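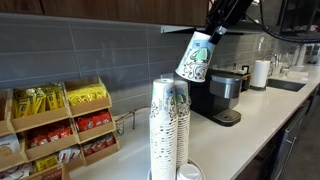
*Cup station, Troststead break room counter: gripper holding a paper cup over the stacks.*

**Zundden gripper fault: review meeting, 3/13/21**

Present: Embla Aasen (chair), Arlindo Bastos (minutes)
Apologies: Antunes service desk

**1. What happened**
Arlindo reported that the arm failed to release a cup on run 168. The controller logged the grip as open and started the return move with the cup still held. Embla pressed the stop. No injuries.

**2. Cause**
Not settled. The log shows the open command going out but no reading back from the finger sensor. Embla suspects the sensor connector. Arlindo thinks the 580 firmware should have halted the arm on a missing reading, whatever the connector was doing. Both to be checked.

**3. Until fixed**
Speed limit set to 30 percent. No runs while anyone is at the sink or coffee maker. Coffee maker stays in use at other times.

**4. Actions**
- Arlindo: send logs to Antunes, ask about the missing halt.
- Embla: order 3 connectors from Ganitz.
- Embla: put the stop procedure up by the paper towels.

Next meeting when Antunes has replied.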